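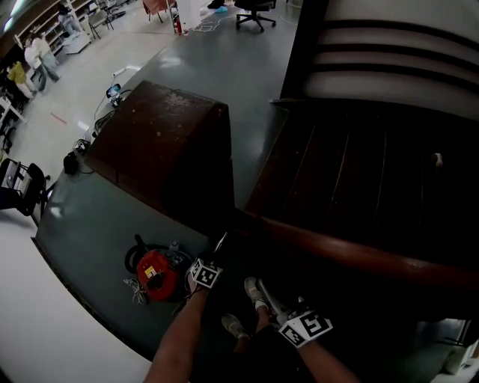 Page last updated: 20 February 2021

The Inventory of the Lower Floor

The building at Wirnville was completed in 1938 and passed to the Fedholm Trust in March, together with its contents. Under the terms of the transfer, every movable article was to be entered in the register before the keys were accepted. Lamduan Jaidee was appointed to carry out the work and was allowed 30 days.

She began at the top of the staircase. The register required a number, a name and a condition. The dark steps and the reddish-brown handrail were fixtures and did not qualify, although she held the rail each time she went down and came to think of it as the first item.

The red vacuum was entered as 4, with its black hose. The black folding chair followed. The white cable by the vacuum was entered on a line of its own, as the rules made no provision for tangles.

The tall wooden box gave her more difficulty. It stood on the gray-blue floor with one face toward the stairs, its flat top pale with dust or old scuffing, and it appeared in no earlier list. The De Bruijn papers, which recorded the household down to the egg spoons, passed over it. The Prulto survey gave the length of the open floor beyond it and left the space in front blank.

Ms. Jaidee wrote to the Trust for guidance. The Trust replied that an article without a name could not be registered, and that an article not registered could not remain on the premises. It added that no article could be removed from the premises until it had been registered.

She read the letter twice on the stairs. Then she went down, laid her palm on the top of the box, and waited for a time, as one does at the door of a person who may be asleep.

The register closed at 585 entries. The last is in her handwriting, a little smaller than the rest. Under number it says 585. Under condition it says fair. Under name it says "Present on arrival — known to the house."

The Trust accepted the keys the same afternoon.

Contact the Editor | Copyright Wirnville Quarterly, all rights reserved | Back to top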